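Capstone arm: where to grip the small part
zineb_b
Our tidy-up task is due Wednesday. The right arm keeps missing the small red piece at the corner of the tray. We have 200 demos recorded. More demos, or move the tray? 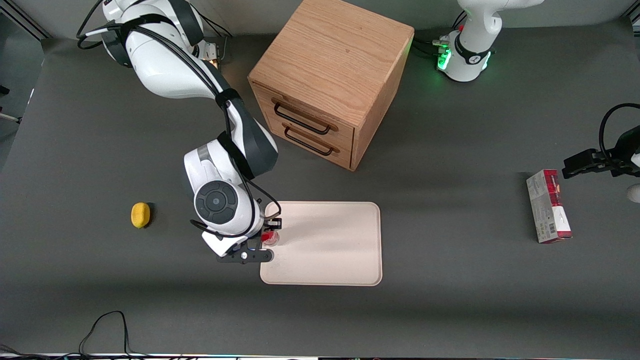 Right gripper at the tray corner, both drawers shut.

mtahiri
Move the tray. You're reaching past the cabinet for no reason.

angharad_g
Disagree. Leave it and record more from that corner. Our team moved ours and lost 2 days.

mtahiri
We moved ours and it was fine.

zineb_b
Leaving it for now. Will record more tonight.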